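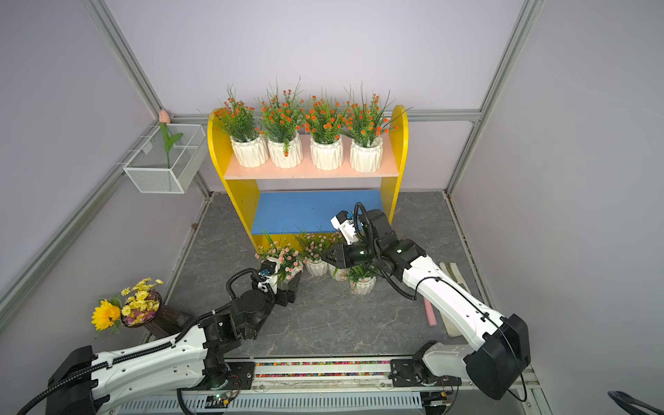 Yellow shelf unit with the four pots.

Minutes – Serach Global Health Education Network, program meeting
12th October, 6.30 pm, upstairs room and by phone

Chair: Eino Aaltonen
Present: as per sign-on sheet. Apologies from the Hustberg clinic (short staffed again, gastro going through the roster).

1. Previous minutes
September minutes accepted. One correction, item on travel vaccines should read "reimbursed after the trip", not before. Two people had already claimed. To be sorted by email.

2. Public lecture series
Lecture in September went well. 49 in the hall, plus online, no figure for online as the link was changed on the night and the log didn't carry over. Feedback forms mostly positive. Several asked for less on slides and more time for questions. One complaint re parking.
Topic was child mortality trends over two generations. A few of the audience stayed back to argue about what counts as "developing", and Eino thinks that's the next lecture right there. General agreement.
Speaker for the next one still not confirmed. First choice is on a field placement and only has reception at night. Fallback is a panel of our own people. Some reluctance – the last panel ran well over and the hall had to be locked up late.
Action: Eino to chase speaker by end of next week. If no answer, panel goes ahead with a proper timekeeper.

3. Rulto placements
Report from the two nurses back from Rulto. Written version to be circulated, summary only here.
– Cold chain is the main worry. Fridge at the outpost is running but the temperature log had gaps, mostly on weekends. Staff there know about it. They want a spare thermometer and someone to ring on a Saturday, they do not want another training module.
– Oral rehydration stock OK. Zinc short.
– Antenatal visits up since the clinic moved its hours to suit market day. Idea came from the midwives, please credit them in the newsletter.
– Road out was cut for part of the stay so the dental visit didn't happen.
Discussion on whether we send people for longer. Four weeks is barely enough to learn where things are kept. Against that, most of our lot can't get six weeks' leave. Not resolved. To come back once the hospital has answered about unpaid leave.
Action: thermometer to go with the next person travelling. Zinc order to be priced from both suppliers.

4. Schools kit
Draft kit for Years 9 and 10 has been trialled by a couple of teachers. They like the income and life expectancy cards. Kids sorted them quicker than the adults did at our planning day, which was noted with some embarassment.
Problems: the country data sheet is too small to read once photocopied, and the quiz at the back has a wrong answer marked right (question on measles coverage). Fix both before printing.
Print run discussed. Agreed 300 copies, black and white inside, colour cover. Moved and carried.
Action: corrected file to printer once the measles answer has been checked by a second person.

5. Yusuf scholarship
Applications closed. Good field, more from rural nursing than last year. Shortlisting panel met once and split on whether we fund someone already halfway through their masters. The rules don't say. Long discussion, bit circular. Agreed it's allowed this round, and wording to be tidied up before the next.
Referees' letters missing for 2 applicants. They get until Friday week's mail – sorry, no, they get until the end of the month, amended after discussion.
Declaration of interest: one panel member has supervised an applicant and will sit out.

6. Money
Balance fine, report tabled. Insurance premium for overseas placements has gone up again. Query whether we're covered for medical evacuation from Rulto by road as well as air. Nobody at the table was sure. Needs an answer before anyone else flies.
Action: Eino to ring the insurer and get it in writing.

7. Other business
– Newsletter copy overdue, send what you have, dot points OK.
– Website still lists the old phone number on the donations page.
– Hustberg clinic asks if we can lend the projector. Yes, if the cable comes back this time.
– Request for someone to talk to a retired teachers' group on vaccine history. Two names put forward, to be asked.

Next meeting same time next month, room to be comfirmed.
Closed 8.20 pm.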